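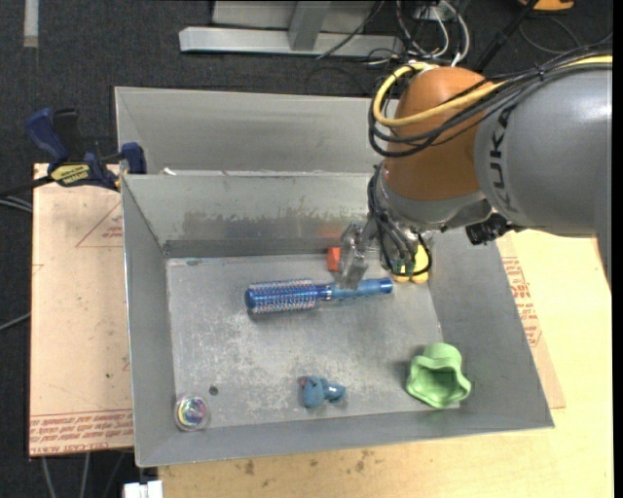

A blue round hairbrush among other objects in an open metal bin

Hairbrush

A hairbrush is a hand-held brush, usually with a handle, used for smoothing, untangling and arranging the hair. It differs from a comb in having many rows of bristles or pins set into a head, where a comb has a single row of teeth, and it is generally the gentler of the two on long or thick hair, though people with tight curls often find quite the opposite and prefer a wide-toothed comb or simply their own fingers. The word is also used, rather loosely, for brushes meant for horses, dogs and dolls.

Parts

Most hairbrushes are made up of a handle, a head and the bristles. In older brushes the handle and head were commonly cut from one piece of wood, bone or ivory, and the bristles were drawn through small holes and held at the back by wire or thread, which was then hidden under a thin cover. Many later brushes have a rubber cushion set into the head, with a small air hole in it, so that the pins give a little when they meet a knot. Anyone who has pressed the cushion of a grandmother's brush as a child will remember the small puff of air that comes out.

Bristles may be of boar hair, nylon, wood, metal, or a mixture. Boar bristle is fine and slightly rough, and is valued for carrying the natural oil of the scalp down the length of the hair. Nylon is stiffer and easier to wash. Metal and nylon pins are often given small rounded tips to make them kinder to the scalp, and when these come off, as sooner or later they tend to, the brush can become rather scratchy.

Types

The paddle brush has a broad, flat head and is used on long, straight hair. The cushion brush is smaller and usually oval, and is perhaps what most people have in mind when they think of a hairbrush at all. Vent brushes have gaps cut through the head so that air from a dryer can pass between the rows.

Round brushes carry their bristles all the way round a barrel, and are used with a dryer to add curl, lift or a turned-under end. The width of the barrel matters a good deal here -- a narrow one gives a tighter curl and suits a fringe, while a wide one gives a softer bend. Some have a metal barrel that warms up under the dryer and holds its heat for a while. They need a little practice, and beginners are usually advised to work with small sections of hair and not to wind more than they can comfortably unwind.

Teasing brushes are narrow, with a pointed handle for parting, and are used for backcombing. Military brushes have no handle and were sold in pairs, one for each hand.

History

Brushes of one sort or another are very old, but the hairbrush as a household article became common in Europe only slowly, and for a long time a good one was a costly present. During the nineteenth century it was often sold as part of a dressing-table set together with a comb, a hand mirror and perhaps a tray, backed in silver or, for smaller purses, in celluloid. Factory methods then brought the price down, and moulded plastic brought it down a great deal further in the twentieth century.

Smaller workshops carried on in many places. One of the better recorded is the Snorradóttir workshop in Skevum, which turned its handles from local birch and kept its own pattern books. These were studied by the historian Frida Hviid, whose catalogue lists 803 brushes of all kinds from the workshop, 162 of them meant for the hair and the remainder for clothes, boots, hats and the nursery. Her notes on repair are especially full, and show that customers would send back a favourite brush for new bristles two or even three times before they could bring themselves to part with it. The workshop's busiest month was November, when orders came in for Christmas.

Care and cleaning

Loose hair is best lifted out with the fingers or the tail of a comb. Plastic brushes can be washed in warm water with a drop of shampoo and rinsed well. Wooden and cushioned brushes should not be left to soak, as the wood may swell and water can get in under the rubber; it is enough to dip the bristles and leave the brush to dry face down on a towel, away from direct heat. Sharing brushes is commonly discouraged where there are head lice about.

See also

Comb
Clothes brush
Dressing table
Backcombing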